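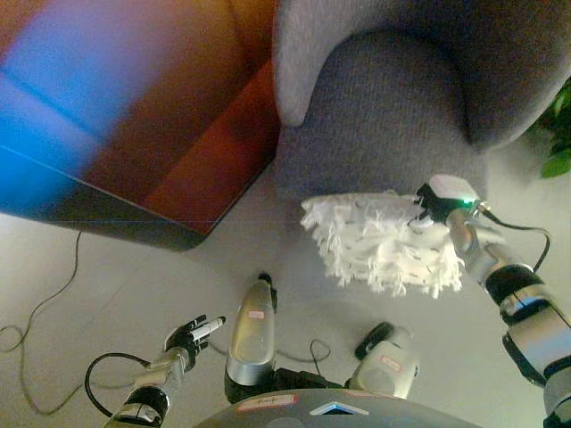
What happens to the introduction page of a weblog when its author has stopped writing?

The page remains in place, and it is reviewed once a year by the Office of Personal Pages at Werport.

Print this page
E-mail this page

The Matter of the Vandenberghe Introduction

Under the rules of the Vevivby service, every weblog kept by a resident of the district was to carry an introduction of no more than 140 words, giving the author's first name, age, place of residence and principal interests. The age was the difficulty. Authors wrote it once, usually on the first evening, and did not return to it. It fell to the Office of Personal Pages to write each year to those whose stated age could no longer be correct, and to ask them to amend it.

Most did so within the month. A few replied that the weblog was an old one and might be closed. The remainder did not reply, and their files were passed to Mr Kobina Issahaku, who had the desk by the stairs and a kettle of his own.

File 114 concerned a weblog named The Spare Button. Its author was Els Vandenberghe, who had declared herself to be twenty-six years of age, resident in Joten, and fond of felt, lettering and the making of small boxes. She shared her home, she wrote, with a rabbit named Marshal, who disliked the radio. She was studying the conservation of paper and hoped to finish in the spring if the glue allowed it. The introduction closed with the words: "Do leave a note. I read them all, even the ones about drains."

The Office had written to her on three occasions. No answer was held on file.

In such cases the rules allowed two courses. The introduction could be marked as out of date, in a grey line beneath the title, or it could be withdrawn and its text held in store. Mr Issahaku was inclined towards the grey line. He had drafted the notice, and it lay in the tray for signature, when an objection was received from a member of the public.

The objection came from Mr Sem Prins, also of Joten. It was set out on the correct form. In the space marked "Interest in the matter" he had written "reader". In the space marked "Grounds" he had written that the page was accurate.

Mr Issahaku replied that the page could not be accurate, as the author had given her age as twenty-six in the year the weblog was opened, and that year was now some distance behind. He enclosed the relevant paragraph of the rules. Mr Prins answered by return. He accepted the arithmetic. He wished it to be recorded, however, that he had read the introduction on most evenings for a long time, and that on each of those evenings the author had been twenty-six and the rabbit had disliked the radio. He did not see that a grey line would improve the position of either.

The Office had no procedure for an objection of this kind. The papers were therefore referred to the Senior Reviewer, Mrs Nokuthula Van Wyk. 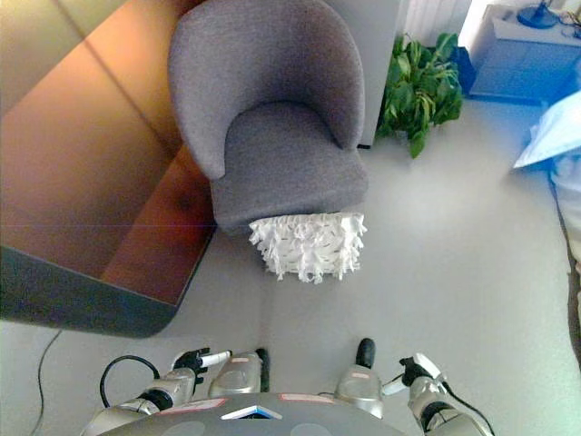
The Visit to Joten

Mrs Van Wyk held the view that a file should be seen on foot before it was decided on paper. She took the morning bus with Mr Issahaku, who carried the papers in a case and had put on his better shoes. The road to Joten had been dug up at the level crossing, and they walked the last part beside a field of leeks.

The address given on registration was a narrow house with a green door. It was answered by Mr Roel Verbeke, who had taken the lease from the previous tenant and knew her only by her post. He had kept it in a biscuit tin. The Office's three letters were there, unopened, beneath a seed catalogue and a card from a dentist.

Mrs Van Wyk asked whether a forwarding address had been left.

Mr Verbeke said that one had been left, and that he had lost it in the first week, when the pipe burst. He was sorry about this. He had thought of advertising. He asked whether the lady was in some kind of trouble.

"She is thought to be twenty-six," said Mr Issahaku.

Mr Verbeke considered this and said that it did not seem serious.

He was good enough to show them the back room, where she had done her cutting. There was a shelf at a height which suited a person of moderate stature, and the window sill was scored with fine straight lines where a knife had been run along a ruler. He had meant to sand them out. A low gap had been sawn in the door to the yard, with the edges bound in felt. Mr Issahaku measured the gap with his hand, although there was no place on the form for such a measurement.

Mr Prins lived in the next street and received them standing. He was a retired surveyor of drains. He had first come upon The Spare Button while looking for something else, and had written to point out that the pen drawing of a street in one of the early entries placed a gully grating on the uphill side. The author had thanked him and moved it. They had afterwards exchanged notes on other gratings. He had never met her, though he believed he had once stood behind her at the baker's.

"You might have told us you were the drains," said Mrs Van Wyk.

Mr Prins said that the form had asked for his interest, and he had not thought of it as an interest.

He was asked whether he knew where she had gone. He did not. The last entry on the weblog had concerned a box with a sliding lid, and had promised a second part. He had checked for the second part regularly. He understood that people moved on, married, took up running and so forth, and he made no complaint. But he wished the Office to understand that the introduction was the only page on which she addressed the reader directly, and he would find it hard to read it under a grey line.

Mrs Van Wyk thanked him for his evidence. On the bus she looked out at the leeks for some time and then asked Mr Issahaku what he would do.

Mr Issahaku said that the rules were clear.

"Yes," she said. "I wrote them."
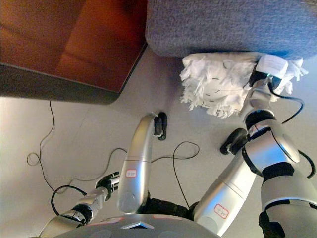

The Werport Quarterly – Issue 3 – page 2

The decision was given at the end of the week. It held that the age stated in an introduction was a statement made by its author on a given day, and that the fault, if there was one, lay in the absence of the day. The Office would accordingly add the date of writing at the foot of the page, in the same type as the rest, and would mark nothing else. Mr Prins's objection was upheld in part. The part which was not upheld concerned the rabbit, on which the Office felt unable to make a finding.

Mr Issahaku was instructed to apply the same treatment to every file in his tray. This occupied him until the end of August. He found that he was reading the introductions in full, where before he had looked only for the number. A man in the harbour flats was nineteen and wished to be a pilot. A pair of sisters were learning to bake and asked for patience. Someone who gave no town at all was in the first year of a nursing course and was, the page said, already very tired – but happy, and with a new bicycle. He entered the date beneath each of them, saved the page and went on to the next.

He also wrote a fourth letter to Els Vandenberghe. It was addressed, for want of anything better, to the comment box below her introduction, where members of the public were invited to leave a note. He stated his name and office. He explained that her page had been the subject of a decision, that no action was required of her, and that her letters were being kept dry in a tin by a Mr Verbeke. He added that a reader in Joten was waiting for the second part of the box with the sliding lid. He then considered whether it was proper for an officer to say more, and wrote that he had attempted the first part himself, over two evenings, and that the lid stuck.

The comment was held for approval, in the usual way, by a system which sent such requests to the author. It was not approved that month, or the next. Mr Issahaku recorded it in the file as correspondence sent.

In the winter the heating at Werport failed and the staff worked in their coats. Mrs Van Wyk was on leave. Mr Issahaku came in early on the Tuesday, filled his kettle, and opened the overnight list of pages amended by their authors, which he was required to initial. There was a change of surname, and a correction to a postcode. Beneath these was File 114.

The age had been altered. The place of residence had been taken out and no other put in. Felt was gone from the interests, and the lettering and the small boxes remained. The sentence about the rabbit had been put into the past tense, and a further sentence followed it, stating that the radio was now on most of the day. The closing words were as before.

Under the page was his own note, approved, with a reply of a single line. It advised him to rub the runners with candle wax and to take a little off the left side.

Mr Issahaku initialled the list. He then telephoned Mr Prins, who had already seen it, and who wished to know which side was meant by the left – as viewed from the front, or from the end at which the lid went in. Mr Issahaku said that he would bring the box over to Joten on Saturday, and they could look at it together.

Contact the Quarterly | © The Werport Quarterly. All rights reserved. | Back to top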